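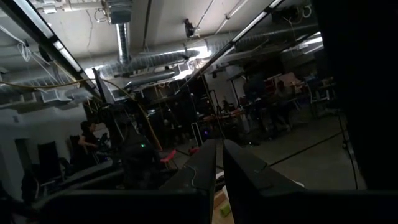 Figure 4. The large lab with its exposed ceiling, with the long fluorescent fixtures, the ribbed ductwork and the yellow cable.

Home | Current Issue | Archive | For Authors | Contact
Print this article | E-mail this article

4.2 Living under an open ceiling

I should say up front that I like open ceilings. I've worked under them for most of my career and I'd pick one over a grid of white tiles any day. So when Vratislav Rusnák and I started asking people at Leltier how they felt about their big lab, I was expecting to hear a lot of agreement (I was wrong, and it made for a much better section).

Most of the complaints were about light. The long tube fixtures in Figure 4 don't run parallel to the view at all, they cut across it on a slant, and ductwork shares the same space overhead. Between them the ceiling itself stays pretty gray. One person told us she picks her bench by which tube she can see from it, and moves her stool when somebody else gets there first. Our readings at bench height averaged 484 lux over the working day, a perfectly decent number on paper. People still called the room dim. I think what they meant was the ceiling and the far corners, where we took no readings at all - something we'd do differently next time.

Then there's the air. Athanasiadis makes the case that people forgive visible ducts more easily than hidden ones, and our interviews mostly back that up. Folks could point at the silver duct and tell us which part of the room they thought it served. They were often wrong! But they pointed happily, and the ones who pointed also rated the air as fresher. Elden found the same thing in a much smaller workshop, with closed windows and a single fan, so I don't believe it's special to this building.

Cables got the strongest opinions of all. The sagging yellow one in the figure came up in 12 interviews without either of us mentioning it first. Some people wanted it tied up against the ceiling. Others had gotten fond of it and used it for directions ("I'm just past the yellow cable"). Darell's survey form has a single box for clutter, and it really doesn't handle an answer like that, so we coded overhead cables on their own and left the clutter box for floors and benches.

We ran all of this over 30 visits, mostly mornings, and the last batch was in June, when daylight elsewhere in the building may have nudged people's ratings of the lab. The floor area is over 4,000 square feet, and I suspect size matters more than we've allowed for here. A sagging cable in a small office is in your face. In a room this big you can walk away from it, and a few people said they do exactly that when they need to think.

We didn't ask about noise in the first round. It was added to the question list halfway through, and the answers are reported separately in Section 4.3.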